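How I get a trade show stand packed and ready

I've done the fall expo with Carovel for 3 years now, and every time I get a little better at not crying in the loading bay. So let me share how I do it!
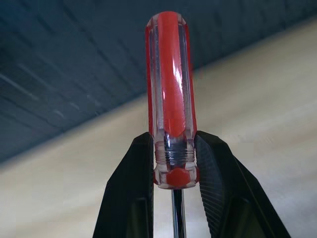
Step 1: Read the exhibitor manual

Yes, the whole thing. Ours was a monster last time, and the bit on power outlets was hiding near the back. Write down your stand number (we were 509), your unloading slot and the order deadlines, then stick them somewhere you'll see them.

Step 2: Build it at home first

We put the whole stand up in our office parking lot in July. Tarun timed it while I held panels and complained. If a part is missing you want to find out then, with a hardware store down the street.

Step 3: Pack in reverse

Whatever you need first goes in last. Flooring and tools on top, brochures at the bottom (they're the last thing you'll put out anyway). I label every crate on two sides, with my cell number.

Step 4: Plan who's standing where

Two people per shift, and swap after lunch. Vasiliki is our best talker, so she gets the busy mornings – lucky her!

Step 5: Decide how you'll take names

We use a plain paper form with a box for "call me next week." Type them up the same evening, while you can still read your own handwriting.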